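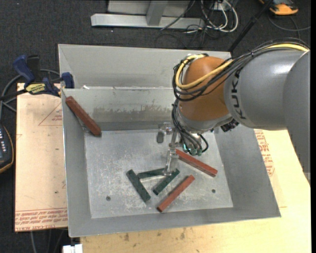
Ticket: Sheet metal bin, floor and wall wear, block stock
Site: Sevstead, test hall
Opened by: Maëlys Poulain
Assigned to: Kedir Ayele
Priority: Normal
Status: Closed, one item carried over

Summary

Back wall of the large grey bin is scuffed in a long dark band along its lower half. Floor is scratched. Requester reports dark smears coming off on the blocks, mostly the green ones, and asks whether the bin needs replacing or can be cleaned in place.

Details from requester

Bin: open top, grey sheet metal, tall rear panel, sloping sides, flat floor.
Contents: bar-shaped blocks, reddish-brown and dark green.
Fault: dark residue on block faces after a shift. Comes off on a glove. One green block has speckles on its upper face that may or may not be the same thing.
Also noted: small white scrap sitting on the top edge of the back wall, near the left corner. Please remove when someone is next in there.
Also noted: two small round holes in the floor, lower left and lower right. Are these meant to be open?

Maëlys Poulain, 9:10 am
Adding that a red block tends to end up leaning on the left wall with its lower end in the back corner. It stays there until somebody moves it. Not sure if that belongs on this ticket.

Kedir Ayele, 9:42 am
Keep it here for now. Can you tell me what the bin was last wiped with? If it was the citrus degreaser from the Valier cupboard, that leaves a film on bare metal and the film picks up everything.

Maëlys Poulain, 9:55 am
Hugo did it. Copying him in.

Hugo Hamel, 10:20 am
Yes, citrus degreaser, dry rag after. No water rinse. The label says rinse is optional on painted surfaces. I didn't check what it says for bare metal.

Kedir Ayele, 11:05 am
Label says rinse required on bare metal. Steps for this afternoon:

1. Lock out the cell and hang the tag before anyone leans in.
2. Take all blocks out. Red and green in separate tubs.
3. Vacuum the floor and the corners. Do not use the air line.
4. Wash walls and floor with warm water and neutral detergent. Two passes on the back wall.
5. Rinse, wipe, leave open to dry for 30 minutes.
6. Wipe the blocks with a damp cloth only. No solvent on the green ones until we know what the coating is.
7. Run a white cloth along the back wall at floor height and post the result here.

On the holes: they are on the drawing as locating holes for the bin stand. They stay open. Do not plug them, and keep the wash water away from whatever is underneath.

Hugo Hamel, 2:50 pm
Steps 1 to 7 done. Scrap removed, it was a piece of label backing. White cloth came up grey on the first wipe, close to clean on the second. The dark band is lighter at the left end but has not gone. I think most of it is block marks worked into the metal. Scratches on the floor unchanged, as expected.

Speckles on the green block came off with the damp cloth, so dust or dried detergent from an earlier clean. Coating underneath is fine.

Kedir Ayele, 3:15 pm
Good. Is the band raised, or can you feel an edge with a fingernail?

Hugo Hamel, 3:31 pm
No edge. Smooth along the full length. There is a slight burr on the front lip of the floor, unrelated, which I took off with a fine file.

Kedir Ayele, 3:40 pm
Then it is cosmetic and the bin stays in service. A replacement from Sasaki was quoted at 23 working days and I would sooner not start that for a stain.

Florian Marty, 4:05 pm
Regarding the block on the left wall. I measured the friction side of it with an incline gauge and a clean block slides freely on that wall now. Before the wash I could stand one against it and it held. The degreaser film would explain that, at least in part. The corner is a separate matter. A block that lands with its end in the corner has nowhere to slide to.

Options:
a) Leave it and move the block by hand at changeover.
b) Fit a corner fillet, bent sheet, 80 mm on the long side, held with the existing rear fasteners.

I prefer b. I can draw it up but I need bench time in the workshop.

Apolline Courtois, 4:22 pm
Workshop is booked out until November with the Zuleva racking. Put in a request and use option a until then.

Florian Marty, 4:26 pm
Request submitted.

Resolution

Residue traced to unrinsed degreaser on bare metal. Bin washed, rinsed and returned to service. Neutral detergent and water only from now on. Cleaning card on the side of the cell amended and the old one binned. Dark band on back wall recorded as cosmetic wear.

Carried over: corner fillet, owner Florian Marty, waiting on workshop.

Closed by Kedir Ayele, 4:48 pm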